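4.2 Why residents didn't call it in

I should say up front that I expected the after-hours phone line to be the star of this study. It had the budget, the fridge magnets and the big launch in March, and it got 39 calls. The text option, which was tacked on at the last minute and hardly advertised, took in 426 messages over the same stretch. So this section is me trying to work out what went on there, mostly from the interviews in Lencho Hall and Kundis Hall.

The first thing I kept hearing was that a call feels like a big deal. Students told me they'd rehearse what they were going to say, then decide a propped-open fire door wasn't worth somebody's time. 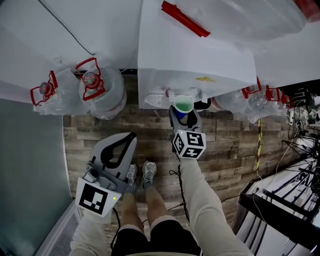

A text didn't carry that weight. People sent one from bed, or from the laundry room, or while walking away from whatever had bothered them — and a fair few told me that last bit mattered a lot, as they didn't want to be seen on the phone. I had coded this as "convenience" on my first pass and later split it in two, with a separate code for discretion. The labelling still isn't perfect, and a handful of messages could sit happily under either.

Residents in Kundis also had a strong sense of which concerns "counted". Strangers following people in through the main entrance counted. A burnt-out light over the bike cage mostly didn't, even among students who went the long way around to avoid it.
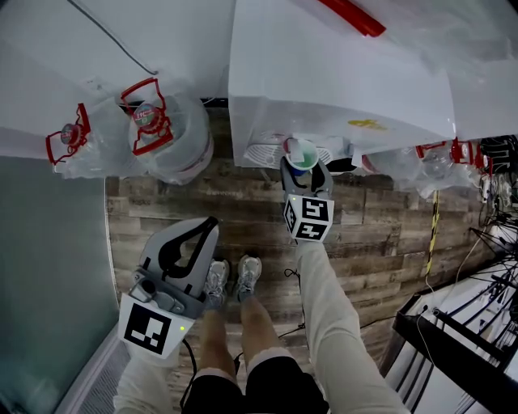

You get told to report anything suspicious, one second-year resident said, but suspicious to who? She'd let three things go in her first term and only texted about the fourth because her roommate had the number saved.

I heard versions of that in both halls, and it changed how I read the message log. Plenty of texts open with an apology or a "not sure if this is the right place". I'd been skimming past those openings as filler, and I went back and coded every one.

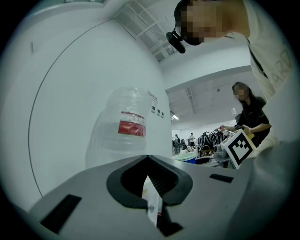 Figure 4. White paper card or label wedged in the jaw opening of a handheld gripper.

Replies were the other half of it. Where the dispatcher wrote back with even a short note, the same student was likelier to turn up in the log again. I can't claim the reply caused that (keen reporters may simply write messages that are easier to answer), but the pattern held in both buildings.
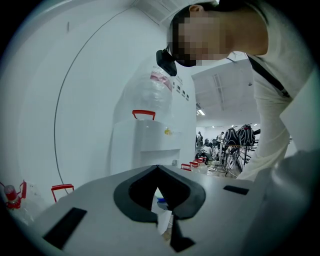 4.3 What counted as urgent

Sorting the log by urgency was harder than I'd planned for. The Helus system asks dispatchers to choose between immediate and routine, and they told me they leaned toward routine whenever a message was vague. I recoded the lot using the wording alone, without looking at the dispatcher's choice, and then compared the two. Most of our disagreements were over noise complaints, where a party and a fight can read much the same in a one-line text.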